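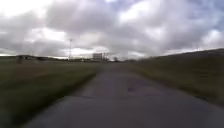 A narrow asphalt path under heavy cloud.

How to Prepare Your Bicycle and Yourself for Riding to Work in Bad Weather

By Khrystyna Dmytriv

When I moved to Drusstead I did not own a car and the bus to the office needed two changes. So I bought a used bicycle. The first weeks were in summer and everything was easy. Then the autumn came, and I learned many things by arriving at my desk with wet socks.

In this guide I write what I do now. It is meant for a person who rides to work or to college, up to an hour each way, on a normal bicycle with normal clothes. If you race, or if you ride in the mountains, you will need other advice than mine.

What you need

A pump with a pressure gauge
Two tyre levers, one inner tube of the right size, and a small tool with hexagonal keys
Full mudguards, front and rear
Front and rear lights, and one small spare rear light
Chain oil for wet conditions
Old cotton cloths
A waterproof jacket, a pair of gloves and overshoes
A bag that keeps water out, or a normal bag and a strong plastic sack

You can buy these slowly. If there is money for only one thing this month, buy the mudguards. I waited with them and I regret it.

Step 1. Fit the mudguards

Look first if your frame has small threaded holes near the rear axle and at the lower end of the fork. If it has them, you can fit full mudguards with metal stays. If it does not have them, there are models which hold with rubber straps. They cover less, but they are much better than a bare wheel.

Put the bicycle upside down only if your brake cables and lights allow it. I prefer to lean it on a wall. Begin with the rear mudguard. Fix it loosely at the bridge behind the seat tube, then fix the stays loosely, and tighten nothing until the wheel turns freely in the middle. Leave a space the width of your little finger between tyre and mudguard. When there is less space, wet leaves collect there and make a terrible noise.

The front one is fitted in the same way. Check that your shoe does not touch it when you turn the handlebar with the pedal forward. On my bicycle it touches a little, and I have learned to live with this, but I turn slowly.

My mudguards are called Posteck on the sticker and I have no special opinion about them. One stay was too long and I had to cut it with a hacksaw. File the end afterwards, or put the plastic cap on it.

Step 2. Choose the tyres and the pressure

Very thin and very smooth tyres can be used in rain, but they are tiring for the nerves. If your frame has space, take a wider tyre for the dark half of the year. Mine are 37 millimetres wide and they fit under the mudguards without trouble.

The allowed pressure is written on the side of the tyre, usually as a smallest and a largest number. In dry weather I pump near the upper number. In wet weather I go lower, to the middle between the two. The tyre then holds the ground better and the ride is softer on old asphalt with many repairs. Do not go under the smallest number, you will damage the tube on the first sharp edge.

Once a week, turn each wheel slowly and look at the rubber. Small pieces of glass and flint sit in it for days before they reach the tube. I take them out with the point of a small screwdriver. I do this on Thursday evening, when I am waiting for the washing machine anyway.

Step 3. Check the brakes

Rim brakes lose much of their power when the rim is wet. The first turn of the wheel only wipes the water away. So brake earlier, and touch the brakes lightly before you need them.

Look at the pads. There are grooves in them, and when the grooves are gone the pads must be changed. Look also for small shining bits of metal in the rubber and pick them out. They scratch the rim, and you can hear it.

Disc brakes are easier in rain, but their pads can wear quickly when there is grit on the road. Take the wheel out and look between the pads with a torch. Never let chain oil come near the disc. I did this once with a spray can and had to buy new pads the same day.

Pull both levers hard when the bicycle stands still. If a lever comes to the handlebar, do not ride before it is repaired.

Step 4. Clean and oil the chain

A chain which is left wet overnight will be orange in the morning. I do the following each time I come home in rain, and it takes less time than making tea.

Hold a cloth around the lower part of the chain and turn the pedals backwards until the cloth does not become blacker. If the cloth is very black, use a clean part of it and repeat.

Once a week, put one small drop of oil on each roller of the chain. A usual chain has between 100 and 120 links, mine has 109 after I shortened it with a half link for a single-speed wheel. Turn the pedals for one minute so that the oil goes inside, and then wipe the outside again. Many people forget the second wiping. The oil on the outside does nothing good, it only collects dirt and later paints your trousers.

I change my chain after 2000 kilometres in winter conditions. Some say this is too early. A shop can measure the wear with a simple gauge, and if you are not sure, ask them to do it.

Step 5. Lights and visibility

Dark clouds take away more light than we think, also at noon. I ride with both lights on from October to March, and in the other months whenever it rains.

Fix the front light so that the middle of the beam falls on the ground some metres in front of you and not in the eyes of other people. Test it in the evening against a wall. The rear light should not be hidden by your coat or by the bag. Ask a friend to stand behind the bicycle while you sit on it.

Charge the lights on a fixed day. The spare rear light lives in my bag and has saved me several times. Wipe the lights when you arrive, the rear one is often covered with mud.

A bright jacket helps by day. At night the reflecting parts matter more, and the best place for them is on the ankles, where they move up and down.

Step 6. Dress for the second half of the ride

It is a common mistake to dress for the moment when you open the door. After ten minutes you are warm, and under a waterproof jacket you will become wet from inside. I leave home feeling slightly cold.

For the upper body I wear a thin wool shirt and a jacket with openings under the arms. Cotton stays wet for the whole day, so I keep my cotton shirt for work in the bag.

Waterproof trousers are useful in long rain, but for a short shower I do not stop to put them on. Put them over the overshoes, not inside them, because otherwise the water runs down directly into your shoe. I discovered this at a red light.

For the hands, take gloves in which you can still feel the brake lever. A pair called Lever was recommended to me and it was too thick for exactly this reason, though it was very warm. I now use thinner ones with Alcantara on the palm and carry a dry pair for the way home.

Under the helmet a thin cap with a small peak keeps the rain off glasses. Check that the helmet still sits properly with it.

Step 7. Pack the bag

Everything that must stay dry goes into a plastic sack inside the bag, also when the bag is sold as waterproof. Fold the top of the sack twice.

I keep these things at work permanently: a towel, a pair of shoes, a pair of socks, a hanger. The shoes stay there from autumn to spring.

Wet clothes need air. Do not leave them in the bag until the evening. If there is no drying place, a hanger on a door is enough for a jacket. Put newspaper into wet shoes and change it at lunch.

Step 8. Choose the route and ride it slowly

The shortest way is not always the best in bad weather. My short route is on an open path with no trees, and in strong wind from the side I am pushed across half of it. On such days I take the streets between the houses. It adds almost 300 metres and I arrive in a better mood.

Be careful on painted lines, metal covers, tram rails and wet leaves. Do not brake or lean on them. Cross rails as straight as possible.

Do not ride through a puddle if you cannot see the bottom. If you cannot avoid it, go slowly, hold the handlebar with both hands and stay a little up from the saddle.

In strong wind use an easier gear than usual and lower your elbows. Keep more distance from the edge of the path, and expect a sudden push when you pass the end of a wall or a parked lorry.

With thunder, ice or a storm warning, I take the bus. I have no rule for other people about this, but I think everybody should decide it the evening before - in the morning we are too optimistic.

Problems and what to do

The brakes scream in the rain. Clean the rim and the pads with a cloth and clean water. If it continues, the pads may be set at a wrong angle, so that the back part touches first.

The mudguard rattles. Tighten all the bolts, then hold each stay with your hand while somebody lifts the wheel and drops it softly. A small piece of old inner tube between the metal and the plastic often stops it.

The gears jump. The cable has probably taken water and moves badly. Try a drop of oil where the cable goes into its cover. If this does not help, change the cable and the cover together.

Water stands inside the frame. Take out the saddle post and turn the bicycle upside down over a bucket. Mark the height of the post with tape before you pull it out, and put a little grease on it when you put it back. With a carbon post, use carbon paste instead.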